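Section 4: Straining and bottling your ink

By now you should have a pan of oak gall or walnut liquor that has sat overnight with the lid on. If you haven't, go back to Section 3 and come back tomorrow, I'll still be here. The straining is my favourite bit of the whole job and also the bit where I've ruined the most shirts, so please put something old on before you start.

You'll need the pan, a jug, a funnel, a stand to hold the funnel, a square of muslin, some paper filters (I use the Brilto cone ones, but coffee filters are fine), clean bottles with tight lids, and the little packet of gum arabic from the Flotdale box. If your box came without gum, any art shop will have it.

Before you strain

1. Cover the table. An old sheet does the job, or a dark cloth if you have one – walnut doesn't show on it and you can pretend you're a tidy person.

2. Wash the bottles in hot soapy water, rinse them twice and leave them upside down on a rack. Let them dry fully. I once hurried this with a tea towel and had fluff in my ink until February.

3. Take out the big lumps with a slotted spoon. Squeeze them against the side of the pan as you go, there's a surprising amount of good colour hiding in walnut husks!
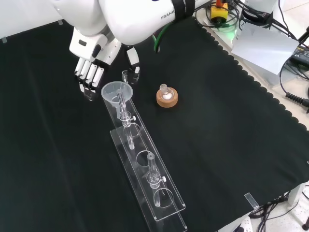

4. Pour the liquor through the muslin into the jug. Go slowly and stop when you reach the sludge at the bottom. You can keep the sludge for staining wood (my neighbour Ekrem Dursun did a whole bookcase with his, and it's lovely) or put walnut sludge in the garden waste.

5. Measure what's in the jug. You want 400 ml for one batch. If there's more, simmer it down gently, and if there's less, top it up with boiled water that has cooled.

Note: the liquor will look much too pale at this stage. Oak gall ink goes on weak and darkens on the page as the air gets to it, so don't judge it in the jug. Brush a stripe on a scrap of the paper you normally write on and look at it again after lunch.

Caution: if you're making the oak gall recipe, this is when the iron sulphate goes in. Wear gloves, keep it away from children and pets, and don't use any pan or spoon that will ever go near food again. Mine all have a blob of red nail varnish on the handle.

Filtering

6. Set the funnel in its stand and check that it doesn't wobble. Give it a gentle nudge with a finger. If it moves, sort that out now.

7. Put the jug or a bottle underneath, fold a paper filter, drop it in and wet it with a spoonful of clean water. It'll cling to the sides and the ink will run down properly.

8. Fill the filter to a finger's width below the rim, and no higher, then let it drip. Walk away. Have a cup of tea. Poking the paper with a spoon tears it every time, and yes, I still do it. 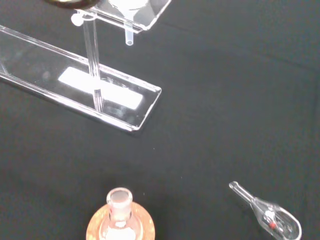 How often should I change the filter paper?
Change it when the drip slows to the point where you get bored waiting. With walnut that might be every jugful, and with oak gall it's usually sooner, as the fine stuff clogs the paper.

9. Run the whole batch through a second time with fresh paper if you use a dip pen. For brushes, once is plenty.

Caution: please don't put any of this in a fountain pen. Şükran Coşkun, who tested these instructions for me, did it with a very nice one and we don't talk about it on a Friday evening any more.

10. Rinse the funnel straight away, even if you're only stopping for a few minutes. Dried ink in a narrow tube is a miserable thing to shift. A pipe cleaner and warm water will do it if you catch it early.

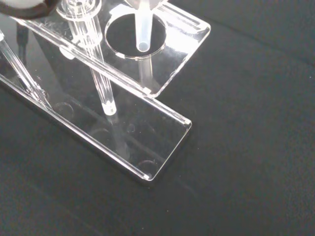 Funnel at the top, with its tube down through the hole in the upper plate.

Adding the gum and bottling

11. Stir the gum arabic into a little warm water until it's smooth, then add it to the ink a teaspoon at a time. Test on paper between spoonfuls. Too little and the line feathers out at the edges, too much and it sits there shiny and sticky and won't dry.

12. Drop one whole clove into each bottle. It helps keep mould away and it smells nice, a bit like Christmas.

13. Fill the bottles to the shoulder, wipe the necks and screw the lids down hard.

14. Label them now, while you still know what's in them. I put the recipe, the month and the pan I used.

Keep the bottles somewhere cool and dark. I give mine a shake every week or so, and I throw out anything with fur on the top – don't try to skim it. Oak gall ink will drop a dark sediment in time and that's fine, just pour gently off the top. Section 5 covers paper, and what to do when the ink goes straight through it.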